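Varnbridge Evening College
Photography for Beginners, course handout
Unit 2: Shutter time and movement
Teacher: Hammad Rind
January 14, 2020

Please read these notes before you do the exercises. Last time we spoke about the aperture and how it decides which part of the picture is sharp from front to back. Today we speak about the other kind of sharpness, the one that depends on time.

What the shutter does

The shutter is a door in front of the sensor. When you press the button the door opens, light comes in, and the door closes again. The time between opening and closing is the shutter time, also called exposure time. Many books say "shutter speed", and I will sometimes say it too, but it is easy to be confused by this word. A "fast" speed is a short time. A "slow" speed is a long time.

On most cameras the time is shown as a fraction of a second. If you see only the lower number, for example 600, you must read it as one divided by 600. If there is a small mark like a quotation mark after the number, it means whole seconds. So 2 with the mark is two full seconds, and this is a very long time if you hold the camera in your hands. Several students last year mixed these up and brought home completely white pictures.

Two reasons for blur

A picture can be blurred because the camera moved or because the subject moved. You must learn to see the difference, as the remedy is not the same.

Camera movement makes everything in the picture blurred in the same direction, also the walls and the floor. The remedy is a tripod, a wall to lean on, or a shorter time.

Subject movement makes only the moving thing blurred. A tripod does not help at all in this case. Only a shorter time helps, or a flash, or you wait until the subject stands still.

There is a third case which is often taken for one of these two: wrong focus. With wrong focus the edges are soft on all sides equally, and there is no direction in the softness. Look at a small bright point if there is one. When it has become a line, there was movement. When it has become a round spot, the focus was wrong.

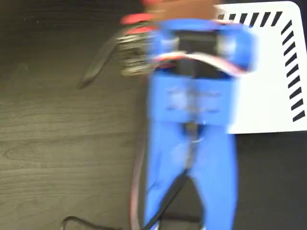
Fig. 1. Strong motion blur. Blue gripper above a work surface, seen from above.

How much blur you get

The length of the blur depends on four things:

the shutter time
the speed of the subject
the distance from the camera to the subject
the focal length of the lens

The first two are easy to understand. The third is often forgotten. A train far away on the horizon seems to move slowly, and you can photograph it with quite a long time. The same train from the platform passes through your picture in a moment. What matters is how far the subject moves across the sensor, and a close subject moves across it much further. This is why photographs of hands, insects and kitchen work are more difficult than people expect.

The focal length works in a similar way. A 600 mm lens makes the bird bigger, but it also makes the movement of the bird bigger, and the shaking of your hands as well.

Direction is important too. A cyclist who comes straight towards you will be less blurred than a cyclist who crosses from left to right at the same speed. For a sports picture from the side, you need a shorter time than from the front.

Parts of one subject

One subject can have several speeds at once. When a person walks, the head moves forward quite evenly, but the foot on the ground is standing still for a moment and the other foot is moving faster than the whole body. In a picture with a medium shutter time you will therefore find one sharp shoe and one blurred shoe. Painters did not know this before photography, and some of them were not happy about it. 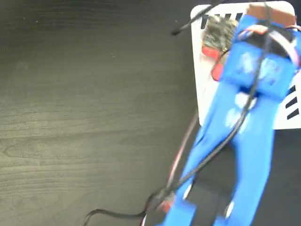
Fig. 2. Slight blur on a blue gripper. Dark wood-grain tabletop and a white card with black printed markings.

The price of a short time

When you make the time shorter, less light reaches the sensor. You must give something back: open the aperture or raise the ISO. At f/16 in a living room in January there is very little light to work with, and a short time will give you a nearly black picture. At f/2 you have much more light, but less depth. A higher ISO keeps both, and you pay with noise. I prefer a noisy picture to a blurred one in most cases — noise can be reduced later on the computer, but a blurred face stays blurred.

Exercises

Choose the setting S or Tv on your camera. Photograph water from the kitchen tap with a long time and then with a short time, by daylight from a window. Make a series of 13 pictures, each with a shorter time than the one before. Write down the time for each. Mark the first picture in which you can see separate drops.

Then stand by the road at Lambrakis corner, in a safe place on the pavement, and repeat the series with passing bicycles. Bring both series to the next lesson, on a memory stick or as small prints.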